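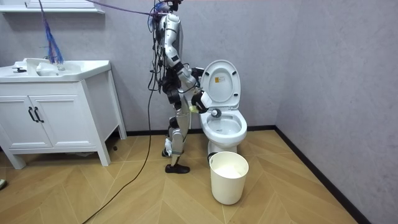

Robot open day at Wasedside — quick notes before I forget

OK so typing this on the bus, sorry in advance. Went to the open day at the Wasedside lab in Teston this afternoon. Got there late. Parking a nightmare, ended up walking from the far side of the Enddale road.

Main thing everybody was lining up for: the bathroom. They have a little mock bathroom with a sink and a real toilet with water in the bowl, and the humanoid cleans it. One hand up at the lid, the other down at the rim with a small yellow-green sponge. Cables all over its back. I stood there way longer than I meant to.

It is slow. Like, really slow. My mom would have had the whole house done. But the bending and reaching at the same time — apparently thats the hard part. Orysia Maksymiv ran the demo and she was great, took questions from little kids and from the one guy who only wanted to argue about jobs. She said they've done 3,000 practice wipes since June. Three people on the team. Three! I assumed it would be 100.

Asked her about the balance, whether it ever goes over. "Yes." Then she laughed and moved on to the next person, so no details there.

Also saw the Sinaga arm sorting laundry upstairs. Fine, kind of boring after the toilet. It dropped a sock, big cheer from the kids.

Stuff I forgot to ask: does it do the floor behind the toilet, becuase that is the only part I would pay for. And what happens with sprays. And how loud is it with the door shut.

Coffee was free, cookies gone by 3. They're doing another one in the fall and I want to go back with my sister, who cleans rental places and will have much better questions than me.

My stop — more later if I find my notes.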